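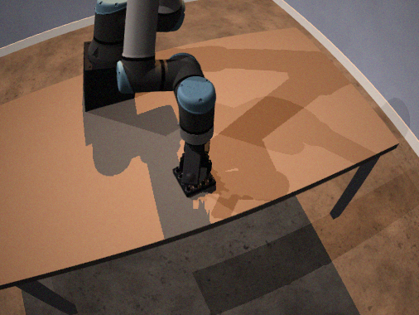 Went to the open day at Drumuvska in Petbridge and came home annoyed, which was not the plan. Quick thoughts before I lose them.

The big draw was the simulator. Not the machines on the shop floor (two of those were behind rope, switched off), the simulator. A rendered arm on a rendered tan table, gray and charcoal, gripper down on the tabletop near the front edge. Shadows and all. People stood three deep for it. Reece Ellwood ran the demo and he was good, fast talker, took every question, didn't pretend to know things he didn't.

Here's my gripe. He said the arm had done 900 practice runs before lunch. Big number, people nodded. Then Perla Zepeda, who used to run a packing line at Nuttall and was standing next to me, asked how many of those would have worked on a real table. And Reece said, fair play to him, they test that separately and the last batch came in at 83 percent. On one kind of part. With good lighting.

So why wasn't that number on the big screen? 900 was. 83 you had to ask for.

I'm not against simulation. It's cheap, you can't break a finger in it, and you can leave it running all night. If I was buying for a small shop I'd want the supplier to do every bit of dumb early crashing in there and not on my floor. Fine. Good. But an open day is for the public — kids, job seekers, folks who work in the plants this stuff is going into — and they deserve the boring half too. Show me a drop. Show me a part that comes in greasy and upside down.

Cameron Pirihi from the sales side told me real hardware is "hard to schedule" for visitors. I beleive him. It's also kind of the whole product.

Compare the Bakatora day back in March. Smaller room, bad coffee, one real arm moving plastic cups from one tray to another. It missed plenty. Mawar Saragih just stood there and reset the cups each time and talked about why it missed, the angle, the grip, a cup somebody had dented. I learned more in 50 minutes there than in a whole afternoon in Petbridge. My nephew is 7 and he still talks about the cups. Hasn't mentioned the simulator once and he was at both.

Anyway. Couple of asks, if anyone at Drumuvska reads this. Put the real world number next to the practice number, same size type. Turn one machine on, even a slow one, even for ten minutes an hour. And let the line workers ask thier questions first, before the suits, they had the better ones.

They're doing another in the spring. I'll go. Perla says she will too and she's bringing a box of greasy parts.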